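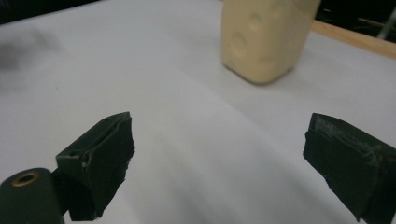
¿Sirve de algo dejar la masa madre dos días en frío antes de hornear? Para el sabor, algo; para el volumen sigo sin ver ninguna prueba.

Cuaderno del obrador, 30 de marzo de 2023

Grigoris Triantafyllou insiste en que el frío largo "abre la miga". Lo repite desde agosto y todavía no ha traído dos hogazas hechas el mismo día con la misma harina. Sin eso, es una opinión.

Lo de hoy: harina Irum, hidratación baja, 8 horas en la cámara Gronier. Corteza correcta, miga cerrada por abajo. Puede ser el frío, puede ser que formé con prisa. No lo sé y no voy a apuntarlo como resultado.

La ficha de Ellero promete un 100 % de regularidad entre sacos. Ya. El último saco bebía bastante más agua que el anterior y tuve que corregir a ojo, con lo cual la comparación tampoco vale.

Pendiente: repetir con harina Işık, mismo saco para todo, y pesar el agua en vez de fiarse de la jarra. Cortar las piezas frías, que en caliente cualquier miga parece mala. Si alguien toca el termostato de la cámara, que lo escriba aquí con la hora.

Grigoris, trae tus hogazas.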